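Mon 19 June

Quick one tonight, I have to be up at six and the dishwasher is still full.

So. Letter writing. Some of you asked how the paper mail thing is going after I said in the winter I was going to quit group chats for anything that matters. Going ok! Slower than I thought. My hand cramps after a page and a half, which is embarassing for a person who filled whole notebooks at fifteen.

The count so far, for those who like a count: 24 letters out, a lot fewer back. Not complaining. Levente writes back every time, usually within the week, tiny handwriting, both sides of the sheet, and then up the margins when he runs out of room. You have to turn the paper like a steering wheel. His last one had a long bit about his aunt's plum trees and a fight over a fence, and I read it standing up in the hallway with my shoes still on. When did I last do that with an email?

Paper. I went cheap at first, printer paper folded in three. Bad idea with a fountain pen, everything feathers. Then bought a pad from Karis, the stationery place next to the old bank, and it was so much better I felt silly about the months before. Cream color, faint lines, takes ink fine. They also had the Clitus envelopes with the deep flap. Too pretty, bought two packs anyway.

Pen is still the green Trelari my sister gave me. Scratchy on the upstroke. Lalit says I hold it wrong. Lalit holds his like a screwdriver so I'm not taking notes.

What do I write about? Got this question twice. Nothing much! What I cooked. The neighbor's new dog, who howls at the recycling truck. A book I quit halfway. For a while I tried to save up big news and then I'd have no letter for three weeks, and when I sat down it came out stiff, like a cover letter. Now I just start with the weather and keep going till the page is full. Also I don't do drafts any more. If I spell something wrong I cross it out and move on.

Dark tables are good for this, by the way. White paper, dark wood, you can see what you're doing. I used to write on the couch with a magazine on my knees and every line slid downhill.

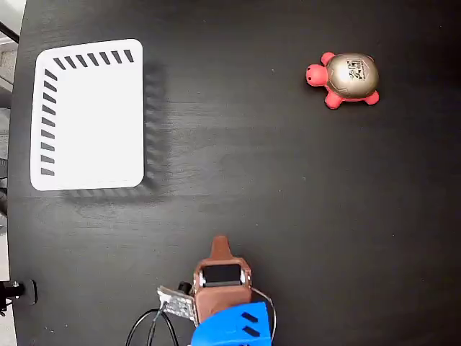 White tray with the little black dashes, dark table.

Stamps, ugh. I keep buying the wrong amount. Abroad costs more than I ever remember, and I sent one to Budapest with domestic postage, it came back nearly a month later with a sticker on it, pretty beaten up. Put the whole thing in a new envelope with a note saying sorry this is old, the part about the snow is no longer true. Levente thought that was the best part of the letter.

I also tried the pen pal club, the Gulyás one, where they match you up by post. 1,125 members, it said on the form. Got matched with a retired bus driver who writes about nothing but soup. Four letters, all soup. I love her. I've made the bean one twice, second time with more paprika, and I'm making it again this weekend if it isn't too hot to have the stove on. Will put the recipe up if she says it's ok, I asked in my last letter so we'll know in, what, three weeks.

Lalit has decided he's going to do it too, but with a rule, no letter under 1,000 words. I told him that was a terrible rule. He's sent one. It was mostly about his knee. I wrote back a page on knees.

One thing I didn't expect is how much I forget what I've said. With email you scroll up. With these, it's gone, it's in somebody's kitchen drawer, and I can't remember if I told Levente about the car or only thought about telling him. I might start keeping a list, just name and date and two or three words. "Car, dog, soup." My mother used carbon paper for hers, which I thought was crazy as a kid, and now I'm kind of looking at carbon paper online at eleven at night.

Anyway. If you want a letter, send me your address by email (I know, I know) and tell me one thing you had for lunch this week so I have somewhere to start. I'm slow but I do get to everyone. If you wrote to me in April and heard nothing, write again, there was a pile and I think the pile got recycled, sorry sorry.

Going to do the dishwasher now. More in September if not before, summer is a mess with the kids home and teh roof people coming.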